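Home Guides Kitchen care Spares Contact

Search this site Type a word and press Go

Reading time: 5 minutes

Section 4: Sealing your Flunalden marble worktop for the first time

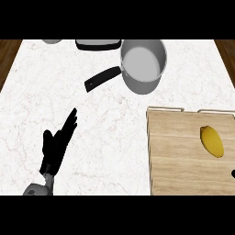
By now your worktop should be fitted, levelled and left alone for a good while, and we hope you've had the chance to admire it a bit. Marble is a lovely thing to live with, but it does drink up whatever is put on it, and the first coat of sealer is the kindest start you can give it. Set aside a quiet morning, put the radio on, and read this section right through before you open the bottle. (If your worktop is granite or slate, please turn to Section 6, as the timings are quite different.)

What you will need

The starter box packed with your worktop holds one bottle of Kornelex sealer, two lint-free cloths and a pair of gloves. You'll also want a bucket, a soft brush, washing-up liquid, some old towels and a roll of low-tack tape. The bottle covers a run of up to 2,392 mm at standard depth. If yours is longer, or you have an island as well, order a second bottle before you begin, because stopping halfway leaves a line that is a real nuisance to get out.

Before you start

1. Clear the worktop completely, including anything heavy you'd been hoping to work round.

2. Wash the surface with warm water and a small squirt of washing-up liquid. Rinse twice with clean water. Soap left behind will stop the sealer sinking in.

3. Dry with a towel and leave the marble overnight. It can feel dry to the hand and still be holding water underneath, so do be patient.

4. Run tape along the wall and round the edge of the sink. If your worktop sits beside bare or oiled wood, tape that too.

Caution: Never use vinegar, lemon juice or a limescale spray on marble, even watered down. They leave dull marks that no sealer will hide.

Trying a small patch

5. Put on the gloves, open a window and shake the bottle gently.

6. Choose a spot that won't show, such as the back corner behind the kettle. Wipe on a little sealer, wait ten minutes, then buff it off.

7. Look at the patch the next day in daylight. A very slight deepening of the colour is normal, particularly on the Paiva finish, which is honed and so a touch thirstier than the polished one. If you see a white bloom, buff again with a barely damp cloth.

Putting on the sealer

8. Work in stretches no longer than 546 mm. It sounds fussy, we know, but it's a comfortable reach for most people and you won't be chasing a drying edge.

9. Pour a small pool on to the cloth and spread it in overlapping circles until the surface looks evenly wet.

10. Leave for ten minutes. If a thirsty patch goes dull before then, add a drop more.

11. Wipe away everything left on top and buff with the second cloth. Carry on to the next stretch, overlapping by a hand's width.

12. Wait four hours and give the whole worktop a second coat in the same way.

Note: Worktops longer than 1,660 mm usually have a join. Go lightly there and wipe off promptly so that sealer doesn't sit in the groove.

Afterwards

Keep the worktop dry for 24 hours and don't stand anything hot on it for the first week. After that, use a trivet as a matter of habit. Spread used cloths out flat in the open air to dry before you throw them away, as a scrunched-up cloth can heat up by itself.

To test your work, drip a little water on the marble. It should sit up in beads. If it soaks in and leaves a dark spot, let the spot dry fully and add another coat. Most kitchens want a fresh coat once a year, and plenty of our customers do theirs in August with the back door open.

If you get stuck, ring the Gremstead workshop and ask for Setareh Taheri or Osvaldo Teixeira. Have your order number handy, which you'll find on the label under the front edge. Spare bottles and cloths are listed in Section 9.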